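Speaker notes – Small parts on a shared bench
Ustora workshop day, Drirulton

Slide 1. Title
Wait for the room to settle. State the scope: storage of small loose parts on a shared work table. Drawers, wall racks and anything over hand size are covered in the afternoon session.

Slide 2. The problem
At the Oltau site the parts list for one bench ran to 516 items in November. Of these, 352 were smaller than a matchbox. Caps, lids, spacers, short plastic cylinders, end plugs. Most had an assigned place on paper. Few had one on the table.
Say that the figures come from one bench only and should not be scaled up.

Slide 3. Why a tray
A tray does two jobs. It stops round items from rolling, and it marks where work in progress ends and stock begins. A flat table does neither. Mention that a cloth or mat also stops rolling but gives no boundary.

Slide 4. Tray layout
Go slowly on this slide. Compare a tray that is one open box with a tray in two parts, a deep compartment and a shallow panel. The deep part is for parts that are waiting. The shallow part is for the one or two parts in use – with a raised rim, a lid set down there tends to stay put. 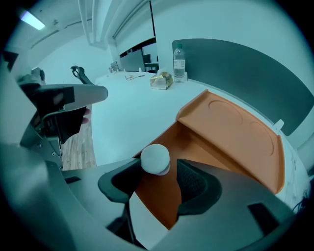

Depth is the usual point of disagreement. A deep compartment holds more, but the parts at the bottom are in shadow and have to be felt for. Our working rule is one layer of parts, two at most. If a third layer is needed, use a second tray.

Slide 5. Colour
Strong colour for the tray, plain colour for the table. White parts on a white top are easily missed. Orange gave us the fewest complaints. Dark grey was tried and dropped, as black fittings disappeared into it.

Slide 6. Position
Set the tray within forearm reach. Bottles and other tall items go to the back, by the wall, caps on. Leave a clear strip at the front edge of the table wide enough for both wrists.

Slide 7. Cost
The Hồ pattern tray is 70 per bench in the local price list, and the minimum order is 500. Smaller sites will need to order jointly. Do not give a delivery date – refer questions to the Ustora desk.

Slide 8. End of shift
Lids and caps back in the deep compartment. Shallow panel left bare. Wipe the table, then the underside of the tray, where grit collects and scratches the top.

Questions: ten minutes. Handouts are on the side table by the door.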